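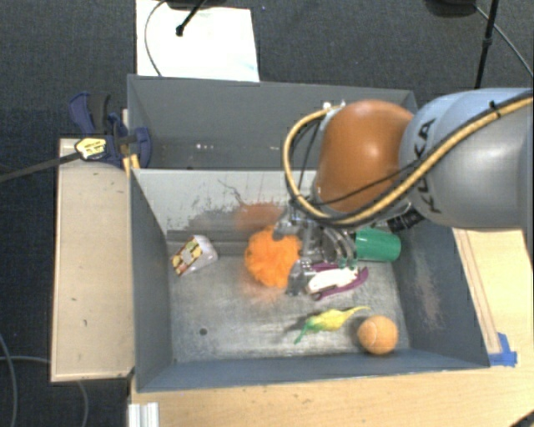
Ellmont Mixed Objects Collection: Data Card

Summary
The Ellmont Mixed Objects Collection is a catalog of small household goods, toys, craft supplies and soft items. It is maintained by Hostumis and stored at the Ellery site. The catalog lists 1,229 objects, of which 1,083 have a complete record. The remaining entries are listed with a name and storage location only and will be filled in as the objects are measured.

The collection was put together to offer a wide range of shapes, surfaces and degrees of softness in objects small enough to share a bin. A fluffy orange ball, a smooth green cup and a yellow and green toy with a long neck may all be found side by side, and users should expect this kind of mixture throughout.

Contents of this release
objects.csv - one row per object
groups.csv - names and short definitions of the object groups
condition.csv - inspection notes, one row per inspection
withdrawn.csv - objects removed from the collection, with the reason
CHANGES.txt - corrections made between releases

All files are encoded in UTF-8 and use a comma as the separator. Empty cells mean that a value has not been recorded. They should not be read as zero.

Fields in objects.csv
object_id: a permanent number. Numbers of withdrawn objects are not used again.
name: a short everyday name, such as "cup" or "toy, long neck."
group: one of the groups defined in groups.csv.
main_color: the color that covers the largest part of the surface.
other_colors: any further colors, separated by semicolons.
surface: smooth, ribbed, tufted, woven or mixed.
firmness: rigid, flexible or soft.
length_mm, width_mm, height_mm: outer dimensions with the object at rest.
mass_g: mass in grams. Objects of up to 800 grams are accepted.
storage: shelf and tray code at Ellery.

How objects are described
Names are kept plain. A toy that could be taken for either a vegetable or an animal is entered under "toy" with a note on its shape, and the cataloger is asked not to guess at what the maker intended. Brand names are left out of the name field even when they are printed on the object.

Color is judged by eye against a printed card under the ceiling lights in the measuring room. Two people make the judgment separately. Where they differ, both colors are entered and the row is marked for review. Purple and blue account for most of these cases.

Measuring soft and tufted objects requires some care. Pom-poms, plush toys and similar items are set down without being pressed, and the outer dimensions are taken to the ends of the fibers. An earlier release used the compressed size for part of this group. Those rows have been corrected, and the old values are given in CHANGES.txt.

Placing objects in bins
Objects are placed in the bins without a fixed layout. Cups and other round items may be laid on their sides. Items may touch or partly cover one another, but nothing should be wedged into a corner or folded to make it fit. Please check the bin floor for stray fibers before adding the next group, and return each object to its own tray afterward.

Care and inspection
Rigid objects are wiped with a damp cloth and mild soap. Soft objects are brushed by hand and are not machine washed. Every object is inspected after 200 placements, or sooner if a user reports damage. Cracks, loose parts and heavy shedding are grounds for withdrawal. Light scuffing is noted in condition.csv and the object remains in use.

Known limitations
Toys and kitchen items are well represented. Stationery and hand tools are not. Transparent objects were left out of this release and are listed separately by Bilness. Some colors have faded since the first entries were made, orange and yellow in particular, and main_color may differ slightly from the present appearance of an object. Near-duplicates exist, chiefly among cups, and each has its own object_id.

Requests and corrections
Requests to borrow objects should be addressed to Sachiko Miyazaki at the Ellery site and should list the object_id of each item. Corrections to the catalog are handled by Torbjørn Forsberg. A correction should give the object_id, the field, the present value and the proposed value.

Catalog compiled by Bronwyn Ruawai and Fletcher Lockyer. Measurements reviewed by Heather Kerslake. The next release is planned for August.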